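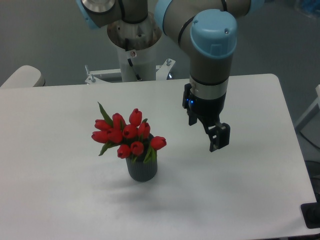
4. Working at the Ornside bouquet table

The Ornside arm lifts bouquets and holds them over the vase so that staff at the table no longer do it by hand. Checking the stems, trimming and final arranging remain hand work. Read section 3 (Safe stopping) before you begin. The settings below apply to the Brandão and Javberg sites.

4.1 Before the shift

1. Clear the table of paper, ribbon and cutting tools. Only the vase and the bouquet should be within the arm's reach.
2. Stand the vase on the left half of the table as seen from the operator's side. The right half is for the gripper to wait in.
3. Check that the two gripper fingers are open and clear of leaves.
4. Look for the blue light on the gripper. If it is out, do not start the programme – call the shift lead.
5. Select programme 11 for tulips in a ribbed vase. Other flowers have their own programme numbers, listed in section 7.

Note: A tulip stem marks easily. Leave the grip setting at 3 unless the shift lead has changed it on the job sheet.

4.2 Lifting and placing

1. Stand outside the floor line and press Start.
2. Let the arm close on the stems below the heads. Do not guide it by hand.
3. When the bouquet is held clear of the table, press Hold and check that the vase is upright.
4. Press Continue. Keep your hands off the vase while the arm is moving.
5. If a stem slips, press Stop. Wait 2 seconds after the arm has come to rest before you reach in.

Caution: Loose sleeves and apron strings can catch in the finger joints. Tie them back. 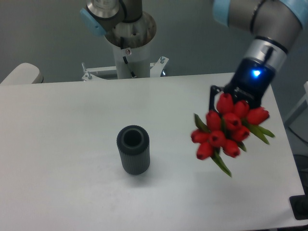
Can I top up the water while the programme is on hold?

Wait until the programme has ended. Hold only pauses the arm, and another operator could press Continue from the Oduvik panel while you are leaning over the table.

4.3 After placing

1. Wait for the fingers to open and the arm to draw back beside the flowers.
2. Press End. The panel shows Idle.
3. Straighten any leaves that stick out and turn the vase so that the fullest side faces the customer label.
4. Wipe the table. Sap left on the surface makes the next vase slide.

Record crushed or dropped stems on the job sheet, even if only one is affected. The grip settings are reviewed from these sheets. 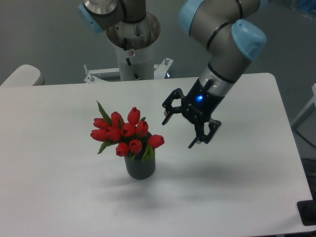 SECTION 5 – STAFF AND DUTIES

5.1 What changes

Each table now has one operator where it used to have a lifter and an arranger. The second person moves to stem checking or packing. Pay grades stay the same, and the change of duty is entered on the training record.

5.2 Training

New operators work 19 supervised bouquets before running a table alone. Anyone away since before December repeats the stop test in section 3.

5.3 Taking over by hand

The operator may switch to hand work at any time. Press End, turn the key to Manual and write the time on the job sheet. No permission is needed.

Issued 2020-09-28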